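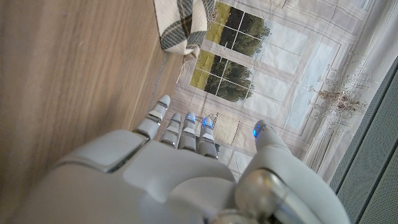 The Histholm hand at the bench, blue fingertip lights on.

10/11/22
By Tia Oakley

Righto, the Histholm. We get more emails about this hand than anything else on the Platuscombe shelf, and nearly all of them ask the same thing: can it do my housework? Short answer, a bit of it, slowly, if you're patient (I'm not, but Mesfin is, so he runs the demos).

First, what you're buying. It's a right-sized sort of hand in smooth matte white shell, with four fingers and a thumb, and a big silver joint at the base of the thumb that everybody wants to poke. Please don't poke it while it's powered! You get the hand, 3 spare fingertips and a wrist plate that fits the Admont arm. The arm is sold separately, sorry.

Now the chores. I've had one going since June and my favourite job for it is picking up soft stuff. Socks, tea towels, a cushion by the corner, all good. Folding is another matter. It'll do a tea towel in half and then in half again, and the edges come out a bit skewiff, but I've seen worse from my own kids. A fitted sheet? Forget it. I can't do those either.

Dishes I'd leave alone. Plastic cups are fine, but wet glasses slip, and the shell isn't sealed, so keep it well away from the sink. Wiping down a bench it does quite nicely once you've shown it the path, though it'll happily wipe straight over a crumb and leave it there.

In the workshop it earns its keep a bit better. Alfie has two of them sorting offcuts and passing him clamps, and he reckons the passing is the handy part. Small screws are hopeless. It pinches one, drops it, and off you go under the bench with a torch.

So would I buy one to tidy the house? Not yet. For a school, a uni lab or a tinkerer with a free weekend, yes, and I'd have a ball with it.

Hand only, 405 a month on the Lacroix hire plan, with a minimum of three months. Left hands are on back order. Ring Brenda Dobson at the shop if you want to come in and have a go before you sign anything, and bring your own tea towel if you like!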